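Stop calling it cleaning

I get a bit wound up about this, so bear with me. Every quote I have ever seen for an automation job has a line for the hardware, a line for the software and a nice fat line for commissioning. Then right at the bottom, if you're lucky, there's something like "routine cleaning by operator". And that's it! That's the whole plan for keeping the thing alive.

I look after a cell at Droteo where the work is all cloth. It's a table in a metal frame with a pair of handheld grippers, and we use it to work out how fabric ought to be picked up and folded before any of it goes near a proper arm. We call the cell Condum (don't ask me, it was named before I came). On paper it's about as simple as a cell gets. In real life it needs 20 minutes of fussing every morning, and I'd like those minutes to be treated as work.

Fabric sheds, for a start. You get fluff in the finger joints, and one side starts closing a hair later than the other. You won't see it by looking. You feel it on a hem, when the cloth slides a bit before the jaw bites - and by then you've had a whole morning of bad grasps and you're blaming the software people upstairs.

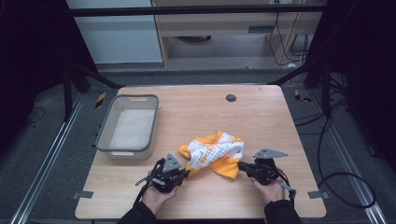 Then there are the cables. I've replaced more cables on Condum than everything else put together, and it's hardly ever the plug that goes. It's the bit just behind the strain relief, where people's wrists turn. Sigrun Bakke taught me to run my thumb along that stretch before switching on, and I've caught 2 bad ones that way since June. No log file would have told me.

And please, check your table clamps! If the top moves, your calibration moves with it. At Myklebust they spent 50 hours chasing a drift that went away with an Allen key.

What I'd like is dull. Give the morning check its own line in the budget, put a name next to it, and let that person say "not today" on a Friday afternoon without a row.

Contact us | © Zirent | Back to top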